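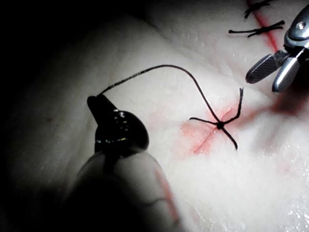 1 Nov 2025, suture bench

Okay, writing this down while I'm still annoyed, because if I wait I'll make it sound tidier than it was.

We lost the left arm mid-throw this morning. Full stop on the controller, both tools frozen, thread still held in the left fingers and the right grasper open just above the pad. No damage to the arms. The pad is fine too, apart from one stitch I wouldn't show anybody. But the stop took longer to come than it should have, and that's the part I want on paper.

What I was doing: knot practice on the tissue pad, the usual routine. Straight red line first, then the cross. The line went well (really well, I was getting cocky!). I'd moved over to the cross and was on the second throw when the left arm started to creep. I wasn't moving my hand. I had the thread slack, I was looking at the right tool on the monitor, and the left fingers just kept easing away from the knot as if somebody was leaning on the handle. The thread came up tight, the pad lifted a little at the stitch, and then the force limit tripped and everything stopped with that horrible clack from the brakes.

Log says the trip came 660 ms after the first force reading over the limit. The setting is supposed to be a lot shorter than that. So there are two problems here and I kept mixing them up all morning, which cost me a good hour.

Problem one, the creep. My first guess was the left handle, because it's always the left handle. Swapped it with the spare from the Closten kit, zeroed it, let it sit. Still crept, less, but it did. Then I put the old handle back on and wiggled the cable where it goes into the Jinbridge box, and the left tool twitched on the screen. Did it again, same twitch. So the handle is probably innocent and the connector is not. The strain relief on that one has been loose since we moved the bench in August and I am the person who said it would hold. Noted.

Why would a bad connector give a slow drift and not a jump? Karim's answer when I called him over: the filter smooths it. A flaky signal goes in as little spikes and comes out as a gentle push in one direction. Makes sense to me, and it's also kind of nasty, since a jump would have tripped the speed check straight away and a gentle push sails right under it.

Problem two, the late trip. This one is on us. Karim El Sherbiny went through the config with me and found that the force window had been widened for the thick-thread trials, when we kept getting false stops every time the thread snagged. Nobody put it back. The Kapoor file has the old value, the Condard file has the wide one, and the Condard file is the one that loads at startup. I'd been running on it for 13 sessions without knowing. On a pad, who cares. With a hand near the tools, I care a lot.

And there was nearly a hand near the tools. After the stop I reached in to free the thread before I'd hit the e-stop. The arms were braked, the screen was red, I felt perfectly safe, and I had my fingers right between the two tools. Karim said "button" in a very calm voice and I took my hand back out. A brake hold after a force trip can be cleared from the console. The e-stop can't. I know this, I've told other people this, I still did it.

Recovery, for whoever gets the next one: e-stop first. Then cut the thread on the slack side with the long scissors, don't try to open the left fingers by hand. Key off, key back on, home the right arm before the left. I did left first and it complained about the workspace overlap and I had to start over.

Where things stand now:

Left connector unplugged and tagged. Don't borrow it.

Force window set back to the Kapoor value in both files. Checked with the spring gauge, 6 pulls on each arm, all of them tripped on time.

Ran the right arm alone for a while afterward, no drift that I could see.

Still to do: new connector and a proper strain relief (not tape, I mean it). Ask whether the startup screen can show which config is loaded, in letters big enough to read from the stool. Karim also wants a check that compares the handle with the tool while the hand is still, so a slow creep gets caught even when the force is low. I like it, but I'd want to see how often it goes off by mistake — we widened the window in the first place because we were sick of false stops, and look where that got us.

Bench is closed for two-arm work until the connector is in. One-arm needle driving is okay if somebody else is in the room. I've left the pad clamped where it was, so please leave it alone until I've measured how far that last stitch pulled.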